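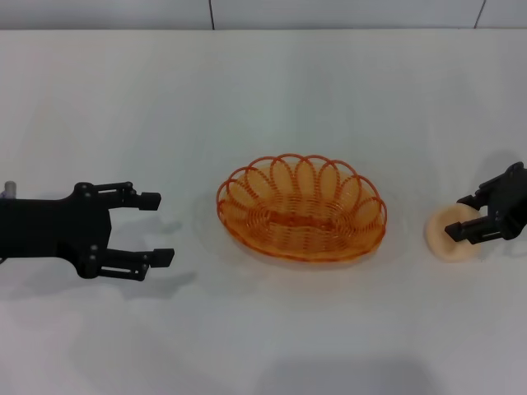 Teaching by Hand, One Ring at a Time

The job sounds like something for a toddler. Pick up the soft ring, put it in the orange wire basket, let go. At Sonda, a small automation shop that builds packing cells for bakeries and toy makers, two arms are learning to do it from a person at a set of controls.

Ada Gentile runs most of the sessions. She sits with a handle in each hand, and the grippers across the table copy what her hands do. When she squeezes, the fingers close. A session is 46 runs, and she takes a break after every 20.

"The first day I was too fast," she says. "I know where the ring is, so I just go get it. The arm learned to rush in and miss."

Now she slows down near the ring and stops for a moment before she closes the fingers. She also moves the ring between runs — left, right, closer to the wall — so the software doesn't settle on one spot.

The basket causes more trouble than the ring. Its scalloped rim stands up at the back and sides, and a gripper that comes in low will push the whole thing across the table. Gentile lifts high and drops straight down. Bad runs get marked and thrown out the same afternoon.

Dario Costa, who trains the model, used to program arms point by point at Rizzi. A job like this took him 2 weeks there, and a different basket meant going back to the start. He still likes the old method for metal parts that always arrive in the same place. Soft things are another matter.

Sonda's first customer for the system is Ellunano, which packs bath toys by hand in October and November, when orders peak. The company wants 30 items handled before then. Gentile has the list taped up by her chair. The next one is a sponge, and she plans to start on it Wednesday.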